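Where the Lunches Go: Food Waste in a Residential College Dining Hall

Group 13 - Semester 2 project report
Submitted 15/10/2019
Group members: Duyên Thái, Jahangir Cassim, Joelle Tannous
Supervisor: Lenka Procházka

1. Introduction

Our group looked at how much food is thrown out at lunch in the dining hall of Beneš College, and whether small changes to the way lunch is served would reduce it. The college houses first and second year students, and lunch is included in their fees. They do not pay by the plate, so there is no cost to taking more than they can eat.

We chose lunch over dinner for a practical reason. All three of us have classes that finish late, and we could be in the hall at midday four days a week. Dinner is a bigger meal and probably produces more waste, but we have no data on it.

The questions we set at the start were:

Which kinds of food are left on plates most often?
Does the size of the serving spoon change how much is left?
Do students know how much they leave?

2. Background

Most of the reading we did on plate waste divides it into two parts. There is kitchen waste, meaning peelings, spoiled stock and food that was cooked but never served. Then there is plate waste, which is food that reached a diner and was not eaten. The kitchen at Beneš already keeps a log of the first kind. It had never measured the second.

Jarmila Kováčik, the kitchen manager, met with us twice before we began. She told us the menu runs on a cycle and that the hot dishes are cooked in two batches, one before the doors open and one halfway through service. She also said the complaints book mentions running out of food far more often than it mentions waste, and this affects how much the staff cook. We had not considered that when we wrote our proposal.

3. Method

Plates were collected at the return hatch. Leftovers were scraped into four tubs marked starch, vegetables, protein and mixed. Anything that could not be separated, such as curry on rice, went in mixed. Each tub was weighed at the end of service and the weight of the empty tub taken off. Bones, fruit skins and serviettes were removed first and not counted.

We collected 1313 plates in total. Of these, 1233 were used in the results. The other 80 came from a day when the vegetable tub was emptied by mistake before it was weighed, so we left out that whole day.

The project ran in two stages. In the first stage lunch was served as usual. In the second stage the large serving spoons for rice, pasta and potatoes were swapped for smaller ones. Students could still take as much as they liked and could come back for more. No sign was put up about the change.

We also ran a short paper survey during the second stage. It asked students how often they left food at lunch, which food they left, and why.

4. Results

4.1 Type of food

Starch was the heaviest tub on every day we counted. Rice made up most of it, followed by pasta. Vegetables came second, and the bulk of that was cooked vegetables - salad was left much less often. Protein was the lightest tub by a long way, except on fish days, when it came close to vegetables.

The mixed tub was hard to interpret. On curry days it was nearly as heavy as starch, and we think a good part of it was rice. If so, our starch result is lower than it should be.

4.2 Spoon size

The weight of starch per plate was lower in the second stage. Vegetables and protein stayed much the same. We noticed more people coming back for a second serving, although we did not record this and so cannot say how many. The serving line also moved more slowly on pasta days, when students took several small spoonfuls in place of one large one.

4.3 Survey

Most students who filled in the survey said they rarely left food at lunch. This does not match what came through the hatch. The most common reason given by those who did leave food was that they had taken too much. The second was that the food had gone cold while they were talking. A few wrote that they had to leave for class before finishing, and we believe this is more common on days with a one o'clock lecture.

5. Discussion

The spoon result agrees with what we expected, but there are other explanations. The second stage was later in semester, when more students were skipping lunch to study, and those who still came may have been hungrier. The menu cycle did not line up exactly with our two stages either, so the second stage had one less curry day than the first.

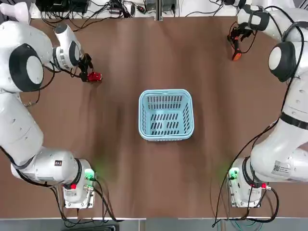 There is also the problem of being watched. We stood beside the hatch in aprons with a scale on the bench, and several students asked what we were doing. Once people knew, some of them began finishing their food at the hatch, which was funny at the time but is a real weakness in the data. A better design would have the tubs out of sight behind the wall, with the dishwashing staff doing the scraping. We did not want to add to their work.

Sorting into four groups was probably too coarse. Joelle suggested early on that bread should be kept apart from rice and pasta, and looking back she was right. Bread is taken from a different counter with tongs, so the spoon change could not have affected it, but it was weighed with everything else.

6. Recommendations

We suggest that the college keep the smaller spoons for rice and potatoes and go back to the large one for pasta, where the delay in the line was worst. We also suggest that the second batch of rice be cooked smaller on days with one o'clock lectures. Ms Kováčik has said she is willing to try this in March, when the new intake has settled in.

A half-serve option at the hot counter was raised in several survey comments. We did not test it.

7. Division of work

Jahangir designed the survey and entered the responses. Duyên kept the weighing records and drew up the tables in Appendix A. Joelle wrote the background section and arranged the meetings with the kitchen. All three of us took turns at the hatch and edited the final report.

Appendix A: Daily weights by tub
Appendix B: Survey form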